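Stitchers wanted, patience supplied by you

Sirnetti is looking for two part-time costume sewers to start in September. We make cloaks, doublets and the occasional pair of regrettable pantaloons for small theaters and people who take Renaissance fairs very seriously.

The work is 20 hours a week. You should be able to set a sleeve, read a pattern somebody drew on the back of a receipt, and cut velvet with the nap running the same way on every piece. Our last batch of capes had one that didn't. It now belongs to Periklis Antoniadis, our cutter, who wears it on cold mornings.

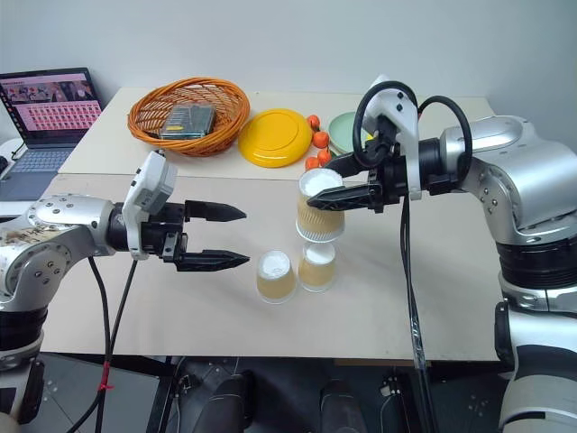
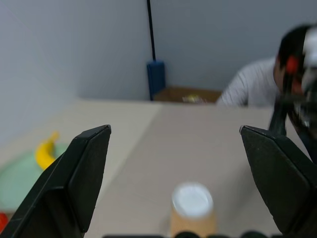 Hand finishing matters more to us than speed. Linings get slip-stitched, hems get pressed before they get pinned, and hot glue stays in the drawer — we do own some, for hats. Industrial machine experience is welcome. If you have only used a home machine, say so and we'll teach you the rest.

To apply, write to Oddur Riis in the Sirnetti workroom. Send photos of one garment you made, inside and outside, and tell us which seam you'd do over. Please don't mail the garment. Interviews start at 9 and include sewing a buttonhole.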